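Chapter 2
Sleep in the First Two Years

Before you read

Sleep takes up more of an infant's day than any other activity, and it is the subject on which parents most often ask for advice. This chapter covers how sleep is organized at birth, how it changes up to the second birthday, and how those changes are measured. Feeding at night is mentioned only where it affects sleep; it is treated fully in Chapter 14.

Terms introduced in this chapter: sleep cycle, active sleep, quiet sleep, consolidation, night waking, signaled waking, sleep diary, settling.

2.1 What is meant by "sleeping through"

The phrase "sleeping through the night" has no single definition. In some studies it means an unbroken stretch from midnight to five in the morning. In others it means that the parents were not woken between their own bedtime and their own rising time. A baby can meet the first standard and fail the second, and the reverse is also possible. Results that rest on different definitions should not be compared directly.

A second difficulty is that all babies wake at night. Adults do too, though most do not remember it. A waking that the baby announces by crying or calling is a signaled waking. One that passes quietly is unsignaled, and it will be missing from any record kept by a parent in another room. When a parent reports that a child has stopped waking, the usual change is that the child has begun to return to sleep without help.

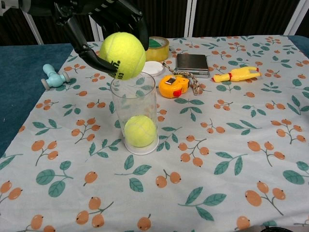 The distinction matters in practice. Advice that aims to reduce waking is aimed at something that does not go away. Advice on settling deals with what happens after the waking, and this is the part that differs most from one household to the next.

2.2 Sleep cycles

A newborn's sleep alternates between two states. In active sleep the eyes move beneath the lids, breathing is irregular, and the arms, legs and face may twitch. In quiet sleep the body is still and breathing is even. Newborns often enter sleep through the active state, and a parent may take its movements and small noises for waking. Picking the baby up at this point can end a sleep period that would otherwise have continued.

The infant cycle is shorter than the adult one. It lengthens through early childhood, and the share of time spent in active sleep falls. Day and night are not clearly separated in the first weeks. Over the following months more of the total moves into the night – a process called consolidation – and daytime sleep gathers into naps at fairly regular hours. Progress is uneven. Illness, travel and a change of room can each bring back a pattern that seemed to have been left behind.

2.3 Keeping a record

The sleep diary is the oldest method and still the cheapest. The parent marks a printed grid whenever the baby falls asleep or wakes. The version used in this book is the Birkby grid, which divides the day into half-hour blocks and has a separate row for feeds. Its weakness is recall: entries filled in the next morning tend to leave out short wakings.

The Tirkham and Wekton diaries, from which the worked problems in this chapter are drawn, were kept by 100 families, 19 of whom had twins. Each family recorded 14 consecutive days in June. Twins were entered on separate grids. One family's grid is reproduced in Appendix B, along with the parent's marginal notes, and should be at hand when you read Section 2.4.

Motion sensors worn at the ankle avoid the problem of recall but bring one of their own – a baby lying awake and still is scored as asleep, and a baby asleep in a moving stroller may be scored as awake. The Thevar scoring rules, set out in Section 2.5, reduce the second error by checking the sensor against a diary.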